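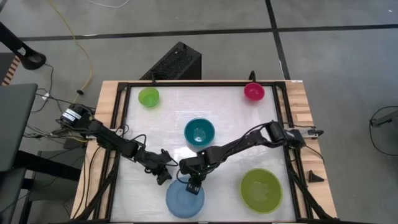

From: Catriona MacRitchie
To: robotics club list
Date: 25/06/2024
Subject: Re: bowl nesting - which one goes first?

Hi everybody,

Answering Deng's message inline, because there's a lot in it and I'll lose track otherwise. The original is quoted in pieces as I go.

> I read over the notes from the last meeting and I'm confused about
> the order. Are we stacking small into big, or are we starting with
> the big yellow-green one and working in from there? The rules
> just say "nested, right side up."

Either order is legal, I checked with the Grernitz people in May. What they score is the finished stack, plus time. My vote is to leave the yellow-green one where it is and never pick it up at all. It's the biggest, it's already sitting right side up near the corner, and everything else can come to it. So light blue goes into yellow-green, then teal, then the two little ones (lime and pink) in whatever order the arms get to them. I know a few of you wanted to build the stack in the middle of the table so both arms have an equal reach. I get it! But then we have to drag the biggest bowl across first, and that was the step we kept messing up all through May.

> Why are we using both arms on the light blue one? The left
> one could just pinch the rim and lift.

I thought so too, and I spent most of an evening on it. One gripper on the rim of a bowl that wide and it tips as soon as it leaves the table, then it swings, then you're chasing it. With both grippers on the rim it stays level. The catch is that the two arms end up really close to each other over that bowl, and whoever is driving the right one has to come in from above the rim and not sweep in from the side, or they'll knock the teal one on the way. If you're new to driving, please practice that approach with the teal bowl off the table until it feels boring.

For the small ones it's one arm each, no sharing. Lime is the left arm's job and pink is the right arm's job. Please don't reach across for the other one's bowl, even if it looks closer. We had 2 bumps last month doing exactly that and one of them loosened a wrist screw.

> How many runs do we need before we can train on it? And do the
> bad ones count?

The plan was 9 good ones per starting layout, and we have 6 layouts sketched out in the Callex folder. Bad ones don't count toward the total but don't delete them, just put "miss" at the end of the name. I'd like to look at them later and see if it's the same mistake over and over (I have a suspicion it's the pink bowl, it's so far up in the corner). And a run where you drop something and pick it back up and finish is fine. Keep those in with the good ones. I went back and forth on that with Prudasura's mentor and she thinks the recoveries are worth having.

> Do the bowls have to go back to the same spots every time?

Within a layout, close is good enough. A hand's width of wiggle is okay and I'd even say do it on purpose. But the corners stay corners, so don't let the lime one creep down toward the middle because you're tired of reaching for it :)

> Last thing, can we switch to the set with handles? They'd be so
> much easier to grab.

Ha, they would! But no, the rules say plain bowls and I don't want us getting good at the wrong thing.

A few things from me while I have you:

- The cables on both arms need a look before each session. If one is tight when the arm is stretched all the way out, stop and give it more slack. Don't just hope.
- Home both arms before you power down. Somebody left the right one hanging over the table and I had to untangle my own sleeve from it.
- I still need drivers for the afternoon slots. We have 11 people on this list and the same few names on the sign-up sheet. If you've only ever watched, come and sit next to me for one session and I'll talk you through it, it's more fun than it looks from the chair by the wall.

Deng, could you write up the approach for the light blue bowl once you've tried it with both arms? You explain things better than I do and the beginners' page is still half empty. If you think I'm wrong about leaving the yellow-green one in place, try it your way a few times and send me the times. I can be talked out of it.

Catriona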